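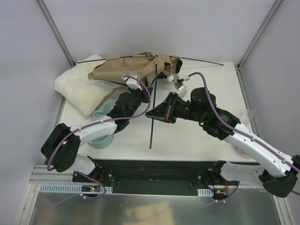 Lernis to add two-arm work cells at Brikport site
July 26, 2022

BRIKPORT – Lernis has approved a purchasing plan that will bring its Brikport site from two bimanual work cells to four by the end of November. The plan covers the cells themselves, a spare parts package and a change to the site's electrical service. It replaces an earlier proposal to buy a single larger cell with a conveyor.

Each cell consists of a pair of table-mounted arms in a walled enclosure, with a gripper and a wrist camera on each arm. The cells are used for handling trials on soft and jointed household goods, including fabric items with rods or frames inside them. Such items change shape when gripped, and most of the trial work requires both arms to hold the same object.

The company requested quotes from two suppliers, Gallagher and Lillow. Gallagher offered a lower price per arm but quoted the enclosure, camera brackets and cable management as separate lines. Lillow quoted a complete cell, delivered assembled and tested. According to the planning document, the totals were close once installation labor was added to the Gallagher figure. The order went to Lillow on delivery time and on the terms of its service contract.

The arms account for almost 73 percent of the equipment budget. The remainder is divided among grippers, cameras, enclosures, control boards and cabling. Freight and the electrical work are carried on a separate facilities line and do not count against the equipment total.

Spare parts received more attention in this plan than in the last one. Wrist camera cables flex with every movement of the arm and are treated as a consumable, to be replaced on a fixed schedule. Gripper fingers are handled the same way. The budget includes a full set of both for each cell, along with one complete wrist assembly to be shared across the site. Control boards will be stocked at Brikport; previously they were ordered as needed, and lead times on boards were the main cause of idle hours in the past year.

Depreciation is set at 5 years for arms and enclosures. Cameras and grippers are expensed in the year of purchase.

The new cells will use the same table size and mounting pattern as the current ones, so that trial programs can be moved between cells without new calibration fixtures. Wall panels will be specified in a plain, light, matte finish. The supplier's standard panel is glossy, and the change adds a small charge per enclosure.

Installation is planned in two stages. The first cell will be placed in existing floor space and can run on the present electrical service. The second depends on completion of a new circuit and will remain crated until that work has been inspected. Acceptance testing for each cell includes repeated two-arm lifts of fabric goods, a check of camera alignment after each run, and an emergency stop test with both arms under load. Final payment to Lillow is due on acceptance of the second cell.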